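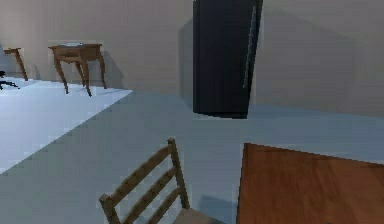

A furnished room in the simulator used by the household robotics course, with a ladder-back chair and a tabletop in the foreground.

Learning the House Before Entering It
Students in the household robotics course at Jornau spend a term teaching software to cross a room

2018-07-01

The first assignment in the household robotics course at the Jornau Institute is a short one. Each team must bring a simulated robot from one side of a furnished room to a table on the other side and stop within reach of it. The robot may not touch anything on the way. Most teams expect to finish in an afternoon. In the past year, the typical team needed two weeks.

The course is open to students in their third year and is taught jointly by the departments of computing and mechanical engineering. It enrolls teams of five, each drawn from both departments. Work is carried out almost entirely in Stillari, a room simulator maintained by the Institute's teaching laboratory. A physical robot is made available only in the final weeks, and only to teams whose software has met the required standard.

Rooms in Stillari are simple by design. Walls are plain, floors carry no pattern, and the furniture is of the kind found in many homes: side tables with curved legs, wooden chairs, tall dark cabinets or appliances. The simplicity keeps the program fast enough to run on the computers in the student laboratory. It also leaves students with difficulties that they do not always foresee. A chair back with open slats lets the robot see the floor beyond it, and early versions of student software have often treated the gaps as free space. Strong light on a floor can produce a sharp line between bright and dark, which a program may read as a step or the edge of a rug.

"We had spent days on the arm and almost no time on the floor," one team wrote in its course journal. "The robot stopped at every change in brightness and waited for instructions."

Journals are a required part of the work and count toward the final grade. Students record each change to their software, the reason for it, and the result of the next trial. Instructors read the journals every week and return written comments. Over the past academic year, the teams logged 3,759 trials. Of these, 3,415 were completed without contact between the robot and the furniture. The department notes that the figure includes many easy trials in the second half of the term, when teams repeat earlier rooms to confirm that new software has not damaged old skills.

The middle portion of the course is devoted to viewpoint. The position of the camera is set by the instructors and changes from one exercise to the next. In some exercises the robot looks down on a chair and a table at close range, with the rest of the room beyond them. Students must decide how much of a partly visible object can be assumed. A table seen only at one corner has to be given a likely size, and the robot must plan its path accordingly. Teams that assume too little tend to strike the furniture. Teams that assume too much find that their robot declines to move.

In the final weeks, qualifying teams transfer their software to Jodska, the Institute's mobile robot, which operates in a furnished practice room on the ground floor of the engineering building. Each team is given two sessions. The first is usually spent correcting measurements, as wheels slip and real chairs are seldom placed where the plan shows them. The second session is graded.

The course concludes with the Barua Round, an open demonstration to which families and local schools are invited. This year's event drew 182 visitors. Teams were asked to run one prepared task and one drawn at random on the day, and to explain any failure to the audience in everyday words. Instructors regard the explanation as the more demanding exercise, and it carries equal weight in the grade.

The course will be offered again in September. Applicants should have completed the introductory programming sequence or its equivalent; experience with robots is not required. Applications are submitted through either department office, and students are assigned to teams by the instructors before the first meeting.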